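Dradanus 宽面工作桌使用评测

作者：Uzma Bukhari
更新：27/03/2019

我用过的桌子里，大多数毛病都出在尺寸上。桌面太浅，显示器贴着脸；桌面太窄，图纸一铺开键盘就没地方放。去年五月搬了工作间以后，我把原来那张折叠桌处理掉，换成了 Dradanus 的宽面款。到现在用了大半年，优缺点都比较清楚了，写出来给打算买大桌子的人参考。

桌子是在 Sisbridge 买的，标价3000元，运费和搬上楼另收239元。自己付的钱，和商家没有关系。

先说收货。

桌面和桌架分两个包裹发，我这边桌架先到，桌面晚了两天。如果你打算收到当天就用，最好问清楚两个包裹是不是一起出库。客服的说法是同仓发货，实际上我收到的两张面单写的是不同的发货地。包装本身没什么可挑的，桌面四个角有厚的护角，外面一层纸箱，里面一层泡沫。桌架那箱比较松，有一根横梁从塑料袋里滑出来，和另一根磨在一起，漆面有一道细划痕，装在内侧看不见，我就没有换。

纸箱很大，拆完要占掉半个走廊，建议先找好回收的地方再拆。

安装

说明书只有图，没有文字，图画得很小。桌架部分一个人可以装，装桌面一定要两个人。桌面要先反过来放在地上，把桌架对准孔位锁好，再整个翻过来。翻的这一下很重，单靠一个人抬一边，受力全在那几颗螺丝上，很容易把孔拉松。我第一次想省事，自己试着翻，翻到一半又放回去了，后来等家里人回来才弄完。

孔位是预先打好的，十二个孔里有一个偏了一点，螺丝进去是斜的。解决办法是所有螺丝先拧到一半，全部就位以后再依次拧紧。说明书没有写这一步，但做过板式家具的人应该都知道。随箱给的内六角扳手太短，拧后排横梁的时候手会碰到桌腿，有长柄的就用自己的。

从拆箱到能用，我花了一个下午。熟手应该会快很多。

调平脚的行程比较小。我的房间是老房子，靠窗一侧地面低，调平脚拧到头还差一点，最后在一只脚下面垫了一片毛毡。如果家里地面不平得厉害，要有心理准备。调平脚的塑料底也偏硬，在瓷砖上拖动会响，而且会留下灰色的印子，用橡皮能擦掉。

桌面

颜色选的是棕色，哑光。网店图片偏红，实物要沉一些，和我的深色书架放在一起还算协调。浅色那款我在朋友工作室见过，好看，不过边上容易显脏。

哑光面最大的好处是不反光。我的灯在左上方，以前那张亮面折叠桌，晚上看久了总觉得桌上有一团白光，现在没有了。写字、看打印稿都舒服。代价是手印和油渍比较明显，尤其是夏天，小臂压过的地方会有一片颜色稍深的印子。湿布擦一遍，再用干布擦一遍就没了，只用湿布的话干了以后会有水痕。

耐刮方面，普通使用没有问题。钢尺来回推、订书机拖来拖去，都没有留下痕迹。美工刀不行，我有一次裁纸没垫切割垫，留下一道大概手掌长的细线，到现在侧着光还能看到。这个不能怪桌子，什么桌面都经不住刀。后来我在右手边固定放了一块切割垫，问题就解决了。

耐热我没有专门试。刚烧开的水倒进马克杯直接放在上面，没有留圈。热锅没有放过，也不建议放。

胶带是要注意的东西。普通透明胶贴一两天撕下来没事，强力双面胶贴了几个星期，撕的时候残胶很难处理。我用的是橡皮加一点酒精，擦完以后那一小块的哑光质感和周围有一点差别，要很仔细才看得出来。想在桌面上做标记的人，建议用纸胶带。

前边是直的，没有做弧度，棱倒得很小。这一点见仁见智。我喜欢直边，夹台灯、夹台虎钳都夹得牢，和旁边的柜子也能拼齐。缺点是小臂长时间搭在上面会硌，打字多的人最好加一块腕托，或者把椅子调高一点。我现在用的椅子是 Mulcahy 的，扶手能升到和桌面差不多平，小臂大部分重量落在扶手上，就没有再觉得硌了。

稳定性

这是我最看重的部分，也是它比较值这个价钱的地方。桌架后面有一根通长的横梁，两侧还有斜撑。正常打字，显示器不晃。用力擦橡皮，显示器会有轻微的抖动，停手就停。我以前那张折叠桌，写字的时候水杯里的水都在动。

横向推比纵向推要稳得多。站在桌子正前方用力往里推，能感觉到桌腿有一点变形；从侧面推，基本推不动。如果桌子靠墙放，前后方向的晃动可以不用考虑。我的是离墙一段距离，好走线，所以两边都试了。

螺丝用了三个月以后要重新紧一遍。我是发现桌子开始有吱吱声才想起来的，钻到下面一摸，后横梁有两颗已经能用手转动。紧完以后声音就没了，之后又过了几个月，没有再松。

后沿可以夹东西，这是我买它的另一个理由。显示器支架、台灯、放大镜架，都是夹在后沿或者侧沿。桌面厚度在常见夹具的范围里，我手上的几种都能夹上。要提醒的是后横梁的位置，它离后沿比较近，夹口深的夹具下半部分会顶到横梁，得往旁边让一让。商品页上没有标横梁离桌沿的距离，我写信问了 Sisbridge，对方隔了几天回了一个模糊的答复，最后还是我自己拿尺子量的。

夹具下面建议垫东西。金属夹口直接压在哑光面上，时间长了会压出印子。我用的是旧自行车内胎剪的胶片，效果比夹具自带的那层薄海绵好。

走线

走线是这张桌子做得最差的地方。3000元的桌子，没有线槽，没有过线孔，连几个理线扣都不给。所有的线只能从后沿或者前沿垂下去。我前后换过几种办法，最开始是把插排放在地上，线从桌后垂下来，吸尘的时候很烦，每次都要把插排拎起来。后来买了一个金属网篮，拧在桌面底下，插排和电源适配器都放进去，地上只剩一根总线。

拧网篮要在桌底打孔，螺丝不能太长，买之前量一下桌面厚度，留出余量。我是用钻头缠了一圈胶带当深度标记，打到胶带就停。不想打孔的可以用夹式的网篮，夹在后沿，不过那样就占掉了夹显示器支架的位置。

同价位的 Rerumberg 就带一条翻盖线槽，后沿中间还有一个过线的缺口。我在店里看过样品，线槽做得不错，盖子合上以后看不见线。但它的桌架没有斜撑，当场用手一推就晃，而且桌面深度要浅一截。两张桌子各有取舍，线多、设备轻的人可以考虑 Rerumberg，桌上放重东西的人我还是推荐 Dradanus。

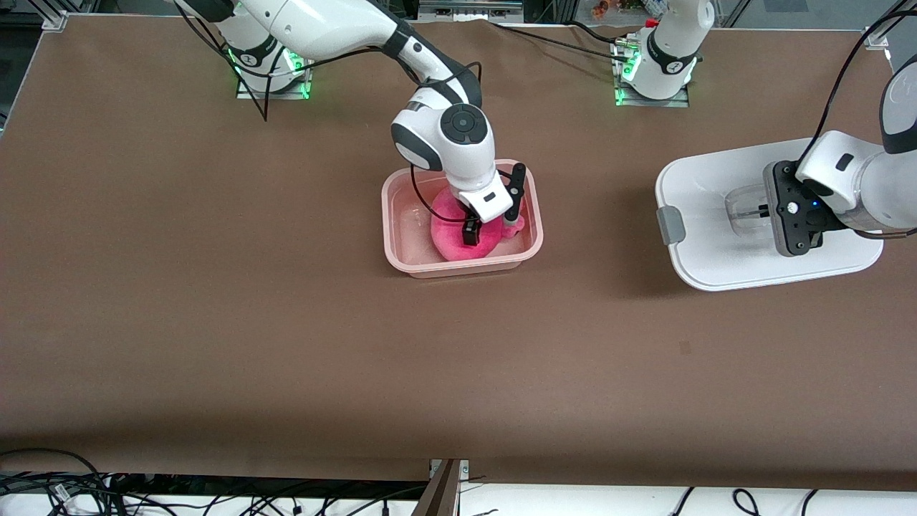

深度多出来的那一截，用起来比我预想的有用。以前显示器、键盘、本子前后排成三层，本子总有一半悬在外面。现在键盘往里一推，前面还能完整铺开一张大图纸。桌子左边我放文件盒和打印机，右边空出来做手工活，中间是电脑，几块地方互相不影响，坐着转一下椅子就可以换。

不过深也有深的麻烦。我个子不高，坐着够不到后沿，放在最里面的东西要站起来拿。久而久之，里面那一条就变成了放不常用东西的地方，灰也积得多。我的做法是后面只放固定不动的设备，零碎的东西一律放在手能够到的范围里。

还有一点，桌子宽了以后灯光要重新考虑。原来一盏台灯照得过来，现在只能照到一半，另一半写字有阴影。我后来加了一盏，两边各一盏，亮度调低一些。预算里最好把这部分算进去。

高度

这一款是固定高度，不能升降。对我来说稍微高了一点，调平脚拧到最低也还是高，只能靠椅子和脚踏来补。身高一米七以上的人应该正合适。如果站着做活的时间多，这个高度又偏低，腰要弯着。Dradanus 有升降架的版本，贵不少，我没有用过，不评价。

桌下空间很宽松，没有抽屉，也没有中间的支撑腿，腿可以随便伸。斜撑在两侧靠后，平时碰不到，只有钻到下面接线的时候要小心头。我撞过一次。

另外想放活动柜的人，要看一下柜子的高度。桌面下方的前横梁会占掉一些净高，我原来的三抽柜放进去刚好蹭到，拆了轮子才推得进去。

售后

用到第四个月，有一只调平脚的螺纹滑丝了，拧着没有反应。联系 Sisbridge，要求提供订单号和照片，然后说配件要等厂家。等了三个多星期，寄来一包四个，没有收钱。寄来的比原装的稍微粗糙一些，螺纹是对的，能用。整体来说态度可以，速度慢。

保修条款写的是桌架五年、桌面两年，桌面只保变形和开裂，不保表面磨损。发票要留着，没有发票他们只认账户里的订单记录，换过手机号的话查起来很麻烦。

日常保养

没有什么特别的。每周擦一次，先湿后干。不要用带研磨颗粒的清洁剂，哑光面会被擦亮，擦亮了就回不去。我一开始用厨房的去污粉擦过一小块墨水，墨水是掉了，那一块也亮了。后来墨水都用酒精棉片，少量，擦完马上用清水再过一遍。

阳光直射的位置最好隔几个月换一下桌上东西的摆放。我的打印机一直放在靠窗那边，前阵子挪开，下面的颜色和旁边有一点不同，很浅。厂家没有提褪色的事，我估计深色的都会有一些。

总结一下我的看法

满意的地方：桌面够深，哑光不晃眼，桌架结实，后沿和侧沿夹东西方便，配件补发不收费。

不满意的地方：没有任何走线设计，调平脚行程短、质量一般，前边偏硬，安装说明太简单，两个包裹不一起到。

适合的人是需要长期摆放较重设备，或者经常要铺开大尺寸纸张、材料的人。只放一台笔记本的话没有必要，地方占得多，钱也花得多。房间小的也要慎重，买之前用纸胶带在地上贴出桌子的轮廓，再把椅子拉开的距离加上去，走两天看看会不会绊到。我当时贴了以后，把原定的摆放方向转了九十度，省得后面再搬。这张桌子装好以后很难一个人挪动，底下又不能装轮子，位置最好一次定下来。

如果再买一次，我会还是选这张，但会同时把网篮、腕托和第二盏灯一起下单。配套的东西我前后一共花了594元，大部分是网篮和灯。

关于浅色款的耐脏情况，有读者来信问过，等我向朋友借来看一看再补。

联系作者 | 版权所有 © 2019 Uzma Bukhari，未经许可请勿转载 | 返回顶部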